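Washing a Fleece or Plush Blanket Without Wrecking It

Quick version of what I do, written down between loads. Been asked enough times. Works for fleece, minky, coral plush, most of the soft printed throws. NOT wool. Wool is a whole other page.

What you need
Mild liquid detergent, the plain kind
White vinegar
A mesh bag if the blanket is small enough to fit one
A soft brush (old baby hairbrush is fine)
Somewhere to hang it

Before it goes in
Read the tag. If the tag is gone, treat it as cold wash, no heat. Take it outside and shake it hard, then shake it again from the other end. Hair, crumbs, lint, all of that turns into felt in the washer if you leave it on there.

Check the edges for loose stitching. Two minutes with a needle now or a long trailing thread later wrapped around the drum. Ask me how I know.

Spots first. Dab of detergent, cold water, fingertips. Don't scrub at it, you'll rough up the pile and teh patch will show forever. Leave it 15 minutes.

The wash
Cold. Gentle cycle. Wash it alone or with other fleece, never with towels. Towels shed and fleece grabs everything.

Half the detergent you think. Seriously, half. Too much soap is why blankets go stiff, the stuff sits down in the fibers and doesn't rinse out. Skip the fabric softener too, it coats the pile and mats it down. Half a cup of vinegar in the softener drawer instead. Smell goes away when it dries.

Low spin. If your machine only gives you numbers, stay at 627 or whatever is closest under that (my old Praltov has that exact setting, no idea why). High spin sets creases into plush and they're a pain to get out.

Printed blankets go in inside out, or folded with the print to the inside if it's one layer. Big blocks of dark color next to pale ones, wash it cold every time and don't let it sit wet in the drum afterward. That's when color creeps.
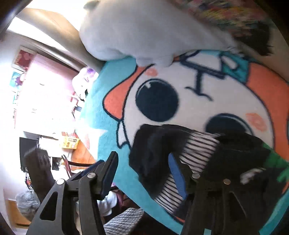 Can I use warm water if the blanket is really dirty?
Better to run it cold twice. Warm water loosens dye and softens the fibers so they pill faster, and a second cold cycle with a little vinegar gets out nearly everything a warm one would.

Drying
Air dry if you can. Over two lines, not one, so the weight is spread and you don't get a ridge down the middle. Out of direct sun. In June mine takes around 90 minutes on the back porch, winter is more like overnight on a rack.

If you have to use the dryer: no heat or lowest heat, a couple of clean tennis balls, and take it out while it's still slightly damp. Finish it on a chair back. High heat melts the tips of the pile. You can't fix that, it just feels crunchy from then on.

After
Brush it lightly while it's a bit damp, all in one direction. Brings the softness back. Pills come off with a fabric shaver, light pressure, blanket flat on a table.

Fold loose and store it somewhere dry. No vacuum bags for plush, it crushes flat and takes weeks to recover.

How often? Every couple weeks if it's on a kid's bed, once a month on the couch. More if the dog gets a vote.

Weighted blankets and anything with a battery or a wire, differnt rules, check the maker's instructions.

Posted by Botond Dobos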